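Site visit: Lemitz Hall, home court of Okum women's basketball
17 Jul 2018
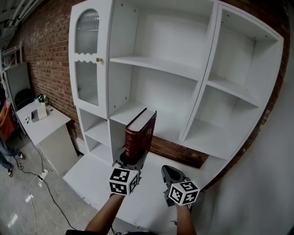 Purpose of the visit

Okum moves its home games to Lemitz Hall next season. The club opened the building to league staff and local press for a walk-through of the court, the team areas and the training annex. The tour took 2 hours. The arena floor was in use for a junior camp during the first part, so the group started upstairs and worked down.

Court and floor system

The playing surface is maple over a sprung subfloor, supplied in panels by Jondum. There are 118 panels in the full set. They are stored on carts under the north stand and laid in numbered order from the center circle outward. The hall also hosts handball and concerts, and the crew has to be able to clear the court overnight.

Panel joints were checked in May after complaints of dead spots near the left baseline. Two rows were relaid and the shims under them replaced. Ball bounce was even along that baseline when the camp's coaches let visitors try it. A slight ridge remains at the scorer's table, outside the boundary line.

The three-point and lane markings follow the international layout only. Handball lines are on a separate roll-out surface, which leaves the wood free of extra tape.

Baskets and clocks

Both main baskets are portable units with hydraulic lift. Padding was complete on the base and the lower edge of the backboard. Shot clocks sit above each backboard and show tenths in the last five seconds. The backup horn is operated by hand from the table. It was tested once and is loud enough to be heard in the upper rows.

Seating

Capacity for basketball is 800, all seated, with retractable stands on both long sides. The first row is close to the sideline – closer than in Haruna, where Okum played the past three seasons. The league asked for one more step of clearance behind the visiting bench. The stand can be locked one row short to provide it, at a cost of 30 seats.

Team areas

The home locker room has been repainted and has new showers. The visiting room is smaller, with a low ceiling and one treatment table. Ventilation there was weak, and the club has a second fan on order. The officials' room has its own entrance from the parking lot.

Training annex

The annex holds a half court and a weight room. The half court has an older synthetic surface, fine for shooting work but hard for long sessions. Okum plans to run full-contact practice in the main hall only.

Open items

Visiting-side bench clearance, ventilation in the visiting room, and a second data line to the scorer's table.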